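Mitgate Kids > Science > Materials > Press and Squish

Press and Squish: How Calculator Keys and Felt Push Back

952 shares | 9 comments

Put a finger on a calculator key and press. The key goes down a little. Lift your finger and the key comes back up. Now press a piece of felt. It goes down too, but it feels very different.

Both things are pushing back at you. They do it in different ways because they are made in different ways.

What is under a key?

The top of a calculator key is usually hard plastic. In many calculators, there is a sheet of soft rubber below it, with a small bump under each key. When you press, the bump bends. When you let go, the bump pops back to its old shape and lifts the key.

On the underside of the bump is a spot that can carry electricity. Below that is a flat board with thin metal lines on it. The lines have a gap. When the bump bends far enough, the spot touches both sides of the gap and electricity can cross. A tiny chip in the calculator notices this and works out which key you pressed.

Most of the number keys on a desk calculator look alike. Other keys may be a different color so you can find them quickly. The calculator in the picture has a red key and a green key, and its gray display says 000.
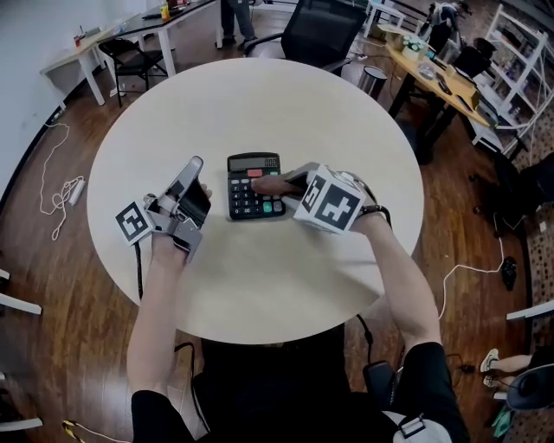

How does the display make numbers?

Many calculators build each number from seven short bars. The bars can turn dark or stay clear. To make an 8, all seven turn dark. To make a 0, the middle bar stays clear. A 1 needs only two bars.

Try typing 2834 on a calculator at home and look closely at each digit. Can you find the bars?

Why is felt squishy?

Most cloth is woven or knitted from threads. Felt is different. It is made of many short hairs, called fibers, that are tangled and pressed together. Wool fibers have tiny scales that help them catch on each other. Some craft felt is made from plastic fibers instead.

There is air between the fibers. Press on felt and the fibers bend and move closer together, so some of the air is pushed out. Let go and many of the fibers spring back.

Rolling or folding soft cloth makes it thicker, and thicker cloth can be easier to stand up on its end. A flat single piece tends to flop over.
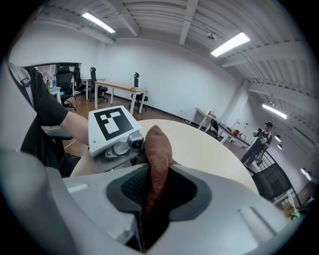

Brown and fuzzy, like rolled or folded felt, held upright.

Try it yourself

1. Press a calculator key slowly. Stop when the number shows up.
2. Press a flat piece of felt with the same finger.
3. Roll the felt up and press it again.
4. Write down which one moved the most.

Words to know

Fiber: a very thin hair or thread.
Display: the part of a calculator that shows numbers.

Comments

siten_room4: We did this on Friday. The rolled felt moved the most for everybody except one table.

bookworm_g: my calculator shows only one 0 when I turn it on, is it broken

Mitgate Kids: No, many calculators show just one. They are not all the same.

pebble22: I found the bars in the 4!!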